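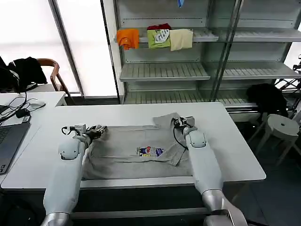
Both arms on the grey T-shirt, August

I've been meaning to write up the folding work since the start of summer, and now that the numbers have settled I can do it properly. The short version is that choosing which demonstrations to train on helped us more than collecting extra ones.

We had 3,292 demonstrations of T-shirt folding by the end of July, all teleoperated, most of them by me and Humaira Kazmi at the Trotascombe lab. The policy we trained on the full set, which we call Casia, was decent on a shirt that started out flat and poor on anything else. It would get hold of one side, wait, let go and try again. Some runs went on like that until we stopped them.

Nusrat Kiani thought the trouble was in the data. She and I fold differently. I take the hem first and she takes the shoulders, and Humaira does whichever is nearer. A policy trained on all three of us has to pick a habit at every step, and it seemed to be changing its mind halfway through. So Nusrat wrote a filter (Moon, named after her cat) that scores each demonstration by how well its next few seconds can be predicted from demonstrations with a similar starting view. Low scorers get dropped. We kept the best 1,000 and trained again with the same settings. 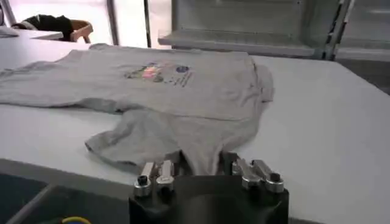 The wrist views mattered more to the score than I had expected. With only the head view, Moon couldn't tell a good grasp on a folded edge from a pinch that had missed the lower layer, and it kept a lot of bad grasps for that reason. Adding the wrist views sorted most of this out, though it made scoring slow – nearly a full night on our one decent machine.

For testing we used 8 shirts that weren't in the training data, each started 6 times from a rumpled position. The filtered policy finished more folds on every shirt but one, and the pauses were much shorter. The exception was a thick cotton one with a stiff collar, where both versions did badly and the older one did slightly less badly. I don't have a good explanation for that.

Two things I'd like to check before we write it up for the Surkitz workshop. One is whether a random 1,000 does just as well, which we should have run first and didn't. The other is whether the filter is simply picking Nusrat's demonstrations, as she is the tidiest of us. A quick look says she is over-represented but still less than half of the set. Humaira has the random run queued for tonight.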